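Accueil Le refuge Adopter Familles d'accueil Dons Contact

Rapport d'avancement – programme chatons, point au 2 mai

Temps de lecture : 3 min

À l'attention de Theresia Kuster, fondation Drokel

Bonjour Theresia, comme convenu, le point d'étape. Je fais vite, deux biberons dans une heure et le véto derrière.

Où on en est. 27 chatons pris en charge depuis l'ouverture du programme, 20 déjà partis en adoption. Les autres sont encore en famille d'accueil, trop jeunes ou pas finis de soigner. Pas de perte en avril, ce qui nous change de l'an dernier à la même période (coryza, je ne reviens pas dessus, tout est dans le rapport précédent).

Familles d'accueil. Objectif pas atteint. On en voulait douze, on en a neuf, dont une qui arrête cet été pour cause de déménagement. Floor Goossens a repris les visites préalables et ça avance mieux, mais elle fait ça le soir après son travail et il ne faut pas compter sur plus de deux visites par semaine. Deux candidatures en cours à Clemia, une autre qui n'a jamais rappelé.

Portée de la grange. La mère, Kivano (oui c'est une femelle, le nom était donné avant qu'on vérifie), est arrivée très maigre avec cinq petits. Elle a repris du poids, stérilisation prévue dès la fin du sevrage. Quatre petits mangent seuls. Le cinquième, Usman, traîne un peu, on complète encore au lait la nuit. Julián Toledo l'a chez lui et le pèse matin et soir, courbe correcte depuis dix jours.

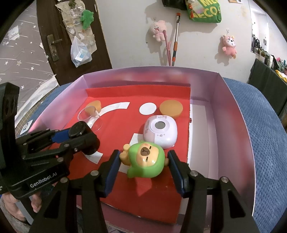

Socialisation. Le calendrier par semaine d'âge est enfin écrit, quatre pages, envoyé à toutes les familles. Manipulation quotidienne, bruits de maison, aspirateur à distance, caisse de transport ouverte dans la pièce. Retours plutôt bons. Deux familles trouvent ça trop long, on va faire une version d'une page pour le frigo. Les adultes craintifs, par contre, rien de fait, faute de temps.

Soins. Le Dr Gallardo (Baltasar) nous garde son tarif jusqu'à la fin de l'année, confirmé par écrit. Primo-vaccins à jour sauf la portée de la grange. Tests FIV/FeLV faits sur toutes les mères, tous négatifs. Teigne chez une famille en avril, un seul foyer, chatons isolés et traités, la pièce est à redésinfecter avant d'y remettre qui que ce soit.

Budget. Lait maternisé : nettement au dessus du prévu, dépassement de 400 euros. Trop d'orphelins d'un coup. Je propose de le prendre sur la ligne communication, qui n'a presque pas servi. Il me faut votre accord par mail. Le tapis chauffant commandé en mars n'est toujours pas là, le fournisseur promet et c'est tout, je demande le remboursement si rien ne bouge.

Ce qui coince. Le fichier de suivi. Trois versions qui circulent, des puces notées dans l'une et pas dans les autres. Thaddäus Eder reprend tout dans un seul tableau, il a besoin que les familles lui renvoie leurs fiches, il en manque encore la moitié.

Prochaines étapes :
- stérilisation de Kivano et rappels de vaccins
- version courte du calendrier de socialisation
- journée adoption, date à fixer avec la mairie
- remplacer la famille qui part

Factures scannées dans un envoi séparé, il en manque une du labo, je la réclame. Dites moi pour les 400 euros.

À lire aussi
Sevrage : quand passer à la pâtée
Devenir famille d'accueil, les questions qu'on nous pose
Chatte errante et ses petits : qui appeler
Retour sur la collecte de croquettes d'avril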